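Sorting at the Table: A Conversation With the Materials Recovery Lead at Hostarlow

The bottle program at the Hostarlow Learning Center began in a storage closet. It now occupies a ground-floor room with its own sink, a row of shelving and a schedule posted on the door. The materials recovery lead, who has managed the program since it opened, met with us there on a Friday morning to discuss how drink bottles are collected, sorted and prepared for the recycler, and what the center has learned about the way people throw things out.

The program takes in bottles from 16 collection points across the Hostarlow campus, including the cafeteria, the two reading rooms and the bus shelter by the north gate. Material arrives in bags at 7 a.m. and is laid out on tables for inspection before it is placed in crates.

"The first thing we ask of anyone working in this room is to lay the bottle on its side," the lead said. "A bottle standing up shows you its shape. A bottle on its side shows you the label, the cap and whatever is left at the bottom. You can turn it with one finger."

The practice dates from the program's first winter, when the center sent a load to its processing partner, Noiphan, and had a large part of it returned. The load contained bottles with liquid in them, bottles with paper pushed inside and a quantity of containers that had once held cleaning products. The lead described the episode as useful, if unpleasant.

"We had been sorting by color and by size. That was our whole method. Noiphan wanted clear plastic in one stream and colored plastic in another, with the caps handled separately, and they wanted everything empty. We were sending them something closer to trash."

Under the current procedure, each bottle is examined for four things: the color of the body, the type of cap, the material of the label and the presence of any residue. Clear bodies go to the left of the table and colored bodies to the right. Anything that cannot be placed with confidence goes into a gray crate at the end of the table, which the lead reviews personally before lunch.

Colored bottles receive particular attention. They are accepted by fewer buyers and must be kept apart from the clear stream, where even a small quantity can lower the grade of a bale. The lead noted that newcomers to the table often assume the reverse.

"People see a bright bottle and think it must be worth more," the lead said. "It catches the eye. The plain water bottle next to it is the one the recycler is asking us for."

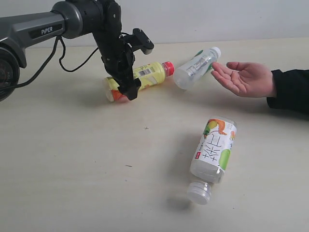 Caps are the subject of more disagreement than any other part of the work. Some recyclers prefer that they remain on the bottle, and others require that they be removed. The center changed its own rule in January, after Noiphan revised its intake sheet, and the caps are now unscrewed and dropped into a bucket beneath the table. The lead acknowledged that the change was not popular.

"We had spent a long time teaching everyone to leave them on. There were posters. Then we had to take down the posters and explain that the opposite was now correct. I understand why people get tired of instructions."

The posters have since been replaced by a single card, laminated and fixed to the wall above the sink, which gives the current rule and the month in which it took effect. When the rule changes again, the lead said, only the card will need to be replaced.

Labels present a different problem. The center receives bottles from a number of import grocers in the neighborhood, and much of the printed information is in languages that not everyone on a given shift can read. Early on, this slowed the line considerably. Workers would set aside any bottle they could not read, and the gray crate filled before midmorning.

"We decided that reading the label was the wrong test," the lead said. "A label will tell you what was in the bottle, and a drink is a drink. For our purposes you need the body, the cap and your nose. If you do want to know what it says, ask the person beside you. There is usually someone who can tell you."

The center did compile a reference binder of labels that had caused confusion. It contains 39 pages, each with a flattened label in a plastic sleeve and a short note in English. The lead keeps it on the shelf by the door and said it is now consulted mainly out of curiosity. Fruit drinks make up the largest section.

"Somebody will find one they like the look of and want to know the flavor. I have no objection to that. It is repetitive work, and looking closely at a thing is part of doing it properly."

The tables themselves were purchased from Hutora, a supplier of school and workshop furniture, after a trial of several other surfaces. The lead had asked for something plain that could be wiped down quickly and would not hide a drip. Patterned tops were rejected at once. A metal table was tested for a month and returned on account of the noise.

"You would not think of noise as a consideration until you have listened to bottles being put down on metal all morning," the lead said. "By ten o'clock we were all shouting."

Lighting was adjusted at the same time. The original overhead fixture left the near edge of the table dim, and small amounts of liquid in clear bottles were regularly missed. Two additional lamps were installed along the wall. The lead considers this the most effective expenditure the program has made, ahead of the tables and well ahead of the software.

That software, a tracking tool called Nomby, was introduced to record the weight of each crate as it leaves the room. It is used for weights only. An earlier plan would have required an entry for each rejected bottle and the reason for its rejection, and the lead spoke of it with some reserve.

"It was a reasonable idea on paper. In the room it meant taking off your gloves, typing, putting your gloves back on and then finding the place where you had stopped. We tried it for a week. I asked that it be limited to the crates, and the center agreed."

Asked which habits the center would most like to see change among the public, the lead named two. The first is the crushing of bottles before they are discarded. A crushed bottle saves space in the bag, but it tends to trap liquid in the folds, and its label is difficult to inspect. The second is the placing of other items inside the bottle - receipts, wrappers, chewing gum - which must then be removed by hand or the bottle rejected.

"Empty it, put it in the bin and leave it alone. We will do the rest. A bottle in its original shape takes us a moment. A bottle that has been twisted up with a receipt inside takes as long as a whole row of the others."

Rinsing, by contrast, is not required. The lead said that many residents apologize for failing to do it, and that the center would prefer they simply pour out what remains. Bottles with visible residue are rinsed at the sink in a single batch at the end of the shift, using one basin of water.

The program has also become a regular stop for classes from the learning center. Students spend a short session at the table and are given a mixed selection of bottles to place. The lead prefers to begin them with very few, chosen to differ clearly from one another in color, label and cap.

"If you give a student a full bag, they hurry. If you give them a small number, they look. They notice the barcode, they notice that one cap is a different color, they notice the ridges. After that you can bring out the bag."

Attendance at these sessions is limited to 27 students in a morning, divided into smaller groups. Requests currently exceed the places available, and the center is considering a second morning, subject to staffing. The lead was cautious about the prospect.

"I would like to do it. I would also like the crates to go out on time. The truck does not wait for us, and on class days we are already close."

Plans for the coming season are modest. The center intends to add a collection point at the Hostarlow market and to replace the cap bucket with a wheeled bin. It is also in discussion with Noiphan over the handling of full-length sleeve labels, which wrap most of the bottle and must at present be cut away by hand.

Collection bags for home use are available at the Hostarlow front desk during regular opening hours. Bottles may be left with their labels on.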